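Workshop Notebook, Collon Building
Thursday, 9:40 a.m.
Subject: Key storage, common room

The purpose of this entry is to record the present arrangement for keys and the points still to be settled. At present, keys are set down on the blue plastic table in front of the green sofa, and staff collect them from there.

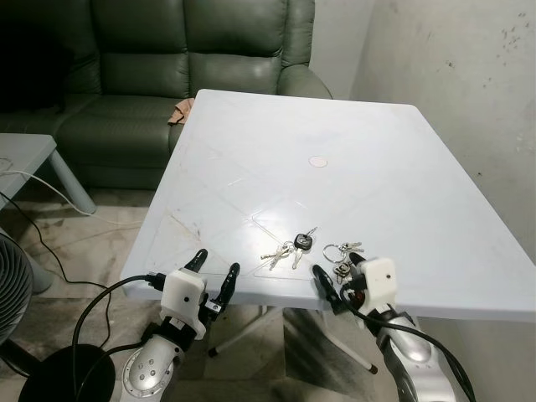
The key register kept at Flirthorpe lists 13 sets in general circulation. Of these, 6 are signed out on a normal working day. The register does not record where a set is placed on return, and two requests for replacement copies were received in January for sets that were later located. The Ikberg account was charged for both.

Adhesive hooks on the gray wall panel are proposed as the fixed return point. Colleagues are asked to observe the following:

One set per hook.
Hang by the split ring, not by a tag or a single key.
Wipe the panel before any further hook is applied. Press firmly and leave unloaded overnight.
Sets carrying a car key remain with the Ardeleanu desk until a weight limit is agreed.

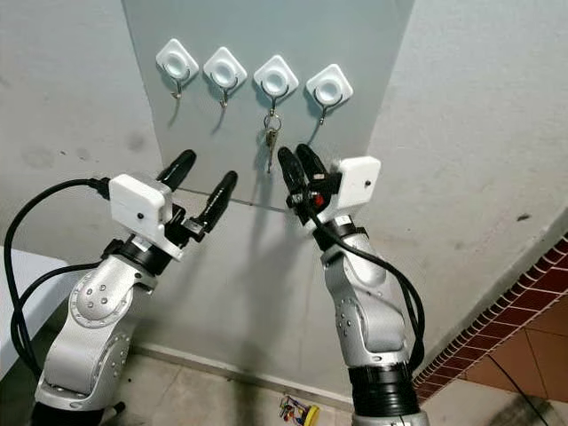

Wall panel with four adhesive hooks, one set of keys on the third.

The supplier's sheet gives a limit of 2,000 grams per hook. This has not been checked here. A hanging test over 3 days is to be entered on the next page.

Outstanding: labels for the hooks; a column for hook position in the register; cleaning of the tabletop, which is stained at the left front.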